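Hanging a printed backdrop without the creases

Unfold it the night before, don't leave it folded in the bag like I did. Low steam on the back, never the front. Then clip the top edge every 28 cm, middle first, work outwards. Check which way up the print goes before you clip teh lot!
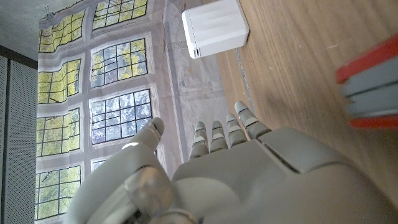

Window print backdrop, hung sideways. Gentle wrinkles and waves, mostly near the edges.

Edges are always worst. Clip a bit of weight along the bottom, pull the sides out gently, leave it 3 hours. Still wavy? Steam again, just the edges. Roll it up after, dont fold. Tube from Follari does fine.

Osamu Tsuji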